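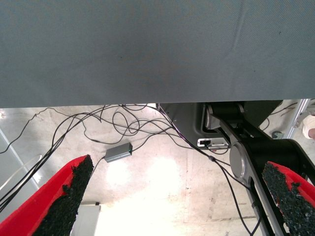
How much of the cleanup after an office move is cable work? At Skultby it was 24 hours out of a week, and most of that went into what was lying on the floor.

Speaker notes, Sumathi Chacko, December 12, 2025

Start with the room. Concrete floor, gray fabric, what looks like a power supply and cables down on the ground. People in the audience will know it from their own buildings. Don't spend long on it.

Point one: the power box. A gray metal box lying on the floor with a cable out of each end, set a little crooked, small green light on one end. Ask for a show of hands - who has one of these at home? Then ask who could say what it feeds without following the cable. In November we walked both floors at Skultby and logged 207 boxes like it. Pause here.

Point two: labels. Both ends of every cable, same text, written before the cable goes down. We used the Lukgate tags because the print shop already had them. Any tag is fine if it stays on. If someone asks about color coding, say we tried it for two weeks and went back to words.

Point three: concrete. It's a good floor for this work. It sweeps easily and you can see what is on it. It also shows every scuff, and tape leaves marks, so we stopped using tape on it. The Boiko clips screw into the furniture and leave the floor alone. Check with the landlord first.

Cost slide. Total was $3,187. Clips, tags and sleeves came to $2,085 and the rest was labor. Read the numbers once and move on, the handout has them.
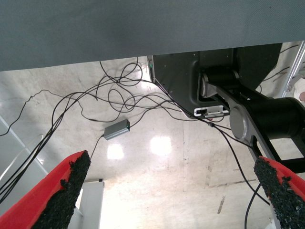

Malivora asked after the last version of this talk whether it would be simpler to leave the cables where they are and put a rug over them. Answer: no rugs. A rug holds heat around the power supply and people trip on the bump. Say it in those words, it's quicker than the long version.

Point four: the order of work. Unplug, sweep, mop, let the floor dry, then lay the cables again along the wall side. Big cables first. Leave some slack at each box so it can be picked up and moved for cleaning. At Skultby we skipped the slack in the first room and had to redo it.

If there's time, tell the story of the desk lamp that went off whenever the printer was unplugged. If not, skip to questions.

Handouts are in the blue folder. Leave the spare tags on the table by the door.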